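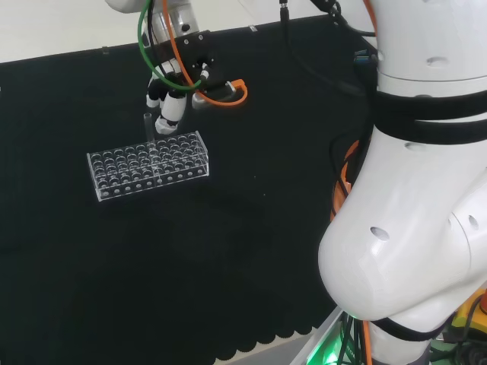
Left hand with a tube over the back row of the rack, head camera.

Sunday, February 20, 2022

Came in on a Sunday after all, mostly for the quiet, and it was a lovely long day at the bench. Kekeli had left the station set up on Friday with a note taped to the monitor ("be kind to the left wrist"), so I was teleoperating before my coffee had cooled. Thank you, Kekeli!

The goal was more tube-into-rack episodes for the Seyoum set. I recorded 135 in all, in two sittings, 65 before lunch and 70 after. Left hand only, one tube per episode, and the right arm parked where it always ends up, taking over a good third of the head view. I did think about moving it farther out, but every earlier Seyoum episode has it parked there and I'd like the backgrounds to match until Siwan says otherwise.

A few things to write down before I forget them.

The clear rack on black cloth is hard on the eyes. From the head view you mostly get the bright edges and a faint pattern of holes, and by the middle of the afternoon I was lining up on the highlight down the side of the tube and very little else. I tried slowing the last bit of the descent way down and my hit rate felt better for it, though I worry we're teaching the policy to dawdle. In the second sitting I went back to normal speed for every other episode so we have both. They're tagged slow and normal in the Ristton log.

I turned the rack a little between episodes, but looking back through the thumbnails I favor the same diagonal, long axis running lower left to upper right. It must be comfortable for my shoulder. Whoever records next, please spend some time on the other diagonal, and push the rack toward the near side of the table too, where we have hardly anything.

Misses: I kept them. Siwan Cadwaladr and I went back and forth on this over the phone and settled on keeping any episode where the tube touches the top plate and gets corrected, and throwing out only the ones where I let go of the tube altogether. The corrected ones get a "recover" tag. I'm fond of these, to be frank, they look so much more like real life than the clean ones.

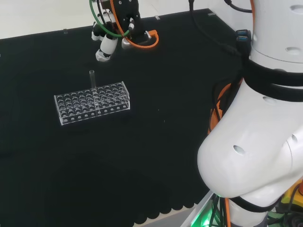 When does an episode end, at release or after the hand has backed away?
After the hand has backed away and held still for a moment, so the policy gets to see what finished looks like.

I know the old Vokumell recordings stopped right at release, and I still think that's why that policy used to hang on over the rack like it was waiting for permission. If we ever mix the two sets we'll need to trim or drop the old ones. I'd lean toward dropping them, but that's a talk for when Kekeli Asamoah is back at the bench.

Upload went through to Cadasico this evening without any fuss, and the running total for Seyoum is now 2,763 episodes. I remember when we started in July and thought a few hundred would do it, bless us.

Left to do:
Second camera clock check, I skipped it today and felt guilty all afternoon.
Other diagonal, near side of table (see above).
Ask Siwan if "recover" should be split into small nudge and full retry.
Start episodes with one tube already standing in the rack. Same hand, same speed, leave the tag names alone until we've talked.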